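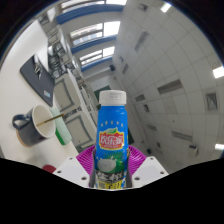
Bendunero FAQ: hand-held grippers, tabletop objects and what we got out of them
Last revised 5/13/19

We get the same questions about Bendunero at every talk, usually from the same corner of the audience. These are the answers, in the order people tend to ask.

What is Bendunero, in one breath?

A way of teaching a robot arm to pick up and move everyday objects by having people do it first, with a gripper they hold in their hand and a wide-angle camera fixed to it. The recordings become training data. The arm never has to be present while they are made, which suits the arm and suits our repair budget even better.

Why not just steer the robot remotely?

We did, for most of a year. A person at the controls of our arm moves like someone wearing oven mitts under water. Give the same person the hand-held tool and they get through the same task in a fraction of the time, with far less swearing on the audio track (we have since turned off the audio track).

How much data is there?

The set behind the current results has 3251 demonstrations, recorded in nine rooms. We threw out another 635, mostly because camera tracking got lost. Blank walls are bad for tracking. So are people who wave the gripper while telling a story.

What objects do you use?

Drink bottles, mugs, sticks, small boxes, folded cloth. Nothing you would have to order from a catalog. Early on we had a set of tidy gray blocks, and the policy became superb at tidy gray blocks.

Why are there always other things on the table?

Clutter is part of the method. When we trained on bare tables only, one mug near the target was enough to send the arm off to visit the mug. We now leave a few items out in every session and shift them between takes, and we change where the person stands so the background changes too.

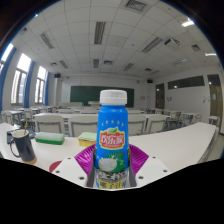

The background matters more than we wanted it to. A fisheye lens takes in the furniture, the windows and the lights along with the object, and a policy will happily learn that grasping is something you do in a particular kind of room. In our first round it did exactly that. Moving from a single room to all nine, with the number of demonstrations held fixed, helped more than any change we made to the network, including the one we spent all of November on.

Does it work on objects it hasn't seen?

Often, if they are shaped like something it has. Upright bottles go well. Our last test was 40 trials on bottles that were not in the training set, and the misses were nearly all the same miss: fingers closing too high, bottle tipping away. Flat things are still embarrassing. Please don't ask us to demo a coaster.

How does it compare with the Marinho baseline?

Better in new rooms, about even in rooms both methods trained on. Marinho is quicker to train and we still run it when we want an answer before lunch.

Can the policy tell how hard it is squeezing?

No. It sees images and finger opening, and that's it. A soft plastic bottle forgives a lot. We have not tried eggs, and the people who clean the lab would like that to continue.

Can I have the data?

Yes, through the Wisitz archive, once you fill in the request form. The form is long. We did not design the form.

Comments (3)

gripfan_22: Did you hold out whole rooms for testing or just takes? Can't tell from the FAQ and it makes a big difference.

Bendunero team: Whole rooms. Two of the nine were never used in training for the new-room numbers. We should put that on the page.

slowservo: We lost a month to blank walls as well. Taping up a few posters fixed most of it. Still waiting on the form, by the way.

Related

Calibrating a fisheye lens without losing the afternoon
Vokwood finger pads: wear after a full season
Marinho baseline: training notes and settings
Wisitz archive request form (long)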